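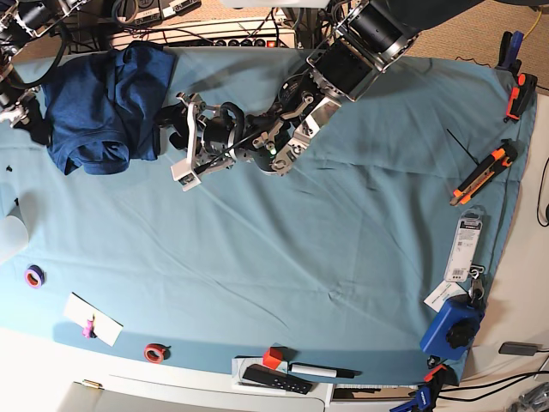
Light blue cloth over a white table.

How to get creases out without an iron

Quick one, written between jobs. Iron died in December, never replaced it, and I've had people asking how I still turn up in a flat shirt. Mostly water and patience. Works on cotton, most poly mixes, some linen if you're not fussy. Don't try it on silk or anything with a dry clean only label.

What you need

Spray bottle, clean. Old one from hair stuff is fine, rinse it well.
Two towels.
A table you can cover.
Hanger with proper shoulders, not wire.

Before you start

Check the label. Then wipe the table and put a plain sheet or cloth down, something that won't bleed colour. A white one, or a pale one that's been washed a lot. I used a red tea towel once and had a pink collar for the rest of its life.

Step 1. Damp, not soaked

Fill the bottle with lukewarm water. Mist from arm's length, go over the whole thing, then again on the bad bits. It should feel cool and a bit limp. If it drips you've overdone it, roll it in a towel and press.

Step 2. Pull it straight

Lay it out. One hand each end, pull gently along the lenght of the fabric, then across. Never corner to corner — that drags the weave and you get a wavy hem. Collars and cuffs, pinch and pull in short goes. 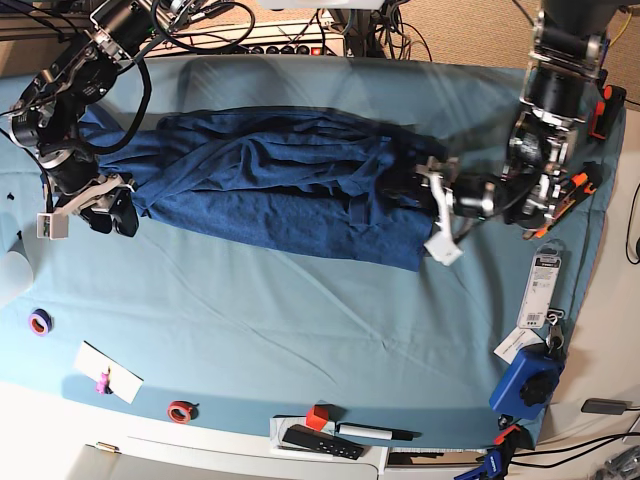 Then smooth outwards from the middle with the flat of your hand. Seams first. Side seams twist in the wash, more so on cheap tops, so line them up by eye and press down hard for a few seconds each.

Step 3. Towel press

Dry towel over the top, lean on it. Heavy books if you have them. Leave it 28 minutes if you're being good, five if the bus is coming. Longer is better for thick stuff.

Step 4. Hang

Straight on the hanger, top button done up, near a window. Leave a gap either side so air gets round. Don't put it over a radiator, it dries in the shape of the radiator.

If it goes wrong

Still creased: too dry when you pulled. Mist again, start over.
Water marks: you missed patches. Damp the whole panel evenly and let it dry again.
Shiny patch: nothing to do with this, thats an old iron burn.
Smells musty: dried too slowly. Rewash, sorry.

Siriporn Phuthong wrote in to say a teaspoon of white vinegar in the bottle helps with linen. Tried it, does help a bit, smell goes once dry. Ka-ming Hsu does hers in the bathroom while the shower runs and skips the spray bottle. Fine for light creases, hopeless for a shirt that's been in a rucksack.

Will do trousers next — pleats are a whole other thing and I need to find my bulldog clips.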